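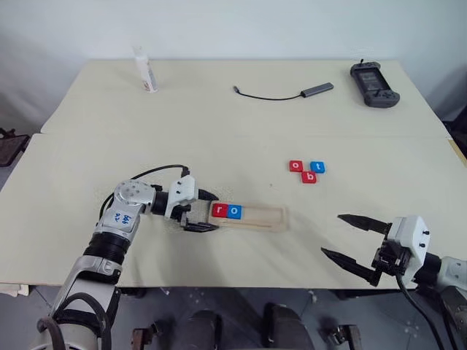 Figure 1. Letter tiles and wooden tray, with "r" and "o" in the slot and "o", "t" and "b" still on the table.

Dratcombe Early Literacy Course
Unit 7 handout: Building words on a tray

Materials for each pair: one tray with a long slot, a set of lowercase tiles, and a word card. In the Zenwood set we use for this unit, vowels and consonants are not sorted by color. In Figure 1 the two "o" tiles are different colors, so learners have to go by the letter.

Set out only the tiles needed for the word. Five is plenty for a first try. Keep them to one side of the tray, right side up.

Fill the slot from the left end. Each tile should touch the one before it. Say the sound as the tile goes in, then read back everything in the slot so far. With "r" and "o" placed, the learner reads "ro" and then looks for the next letter.

Watch for b and d. A tile turned upside down can also pass for another letter (b becomes q), so check the loose tiles before starting.

Before next class: read Odukoya, chapter 19, and write out two five-letter words you would use with a beginner. Bring your tray.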